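Speaker notes – Rules for simulated test setups
Gullness workshop, Tuesday, morning session

Open with the problem. Two teams report a pick success rate on the same task and the numbers don't match. Often the arms and the code are fine, and the starting layouts were different. Ask who in the room has a written layout rule. Wait for hands.

Give the background briefly. At Andilberg we ran 1000 simulated trials before we had any rule. We had to throw out 313 of them. Objects started inside each other, or so close to the table edge that they fell before the arm moved. Don't spend long on this, the numbers are in the handout.

Next slide. Leave it up while going through the rules.

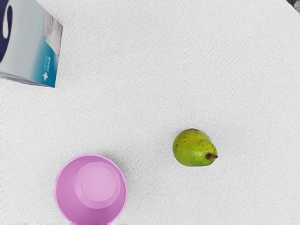 Simulated start layout: box, pear and cup on a white tabletop.

Rule one: objects start apart, with clear table between them. Point to the gap between the pear and the cup.

Rule two: mix the shapes. A carton has flat faces, a pear is round at one end and narrow at the other. A set made only of boxes says very little about grasping.

Rule three: say in writing whether an object may start partly out of the camera view. The box and the cup both do on this slide. Either choice is OK – but it has to be in the report.

Rule four: save the random seed with every layout. Turo does this by default. In Toivonen you have to switch it on, so check before a long run.

Pause for questions, 7 minutes at most. Someone will ask about lighting. Answer: fix it for the baseline, vary it in a separate set, and never mix the two in one table of results.

Then go on to the reporting template. Handouts are by the door.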